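Re: [folklore-plants] Rowan crosses over byre doors
Friday, May 8, 2020

> The Kirkudby parish notes mention rowan crosses tied with red
> thread over the byre doors. Is there any record of the same
> custom at Ullau? I have found nothing before the enclosure.

There is one record. The Groldale survey has 3,625 cards, of which 115 concern protective plants and 30 name rowan. One of the 30 is from Ullau. It gives two twigs of equal length, bound at the middle with red wool and replaced each May. The card is undated, but the hand matches others in the same drawer. 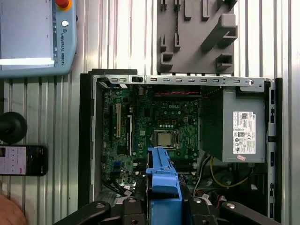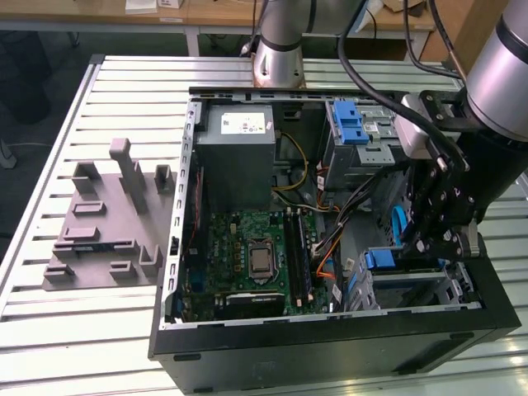
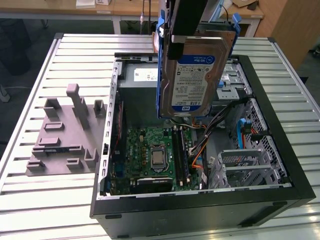 Was the thread always red?

Red on most of the cards, but four give white and one says "any wool from the house." The white ones all come from the coast side of Groldale.

I would be careful with the Vitale index. It files rowan and elder under one heading, so a search for either returns both. Check the card itself before citing. The index also stops at card 3,000, and the Ullau card is later than that, so you would not have found it there.

I can copy out the full text of the card if you want it. The spelling is irregular and I would leave it as it stands.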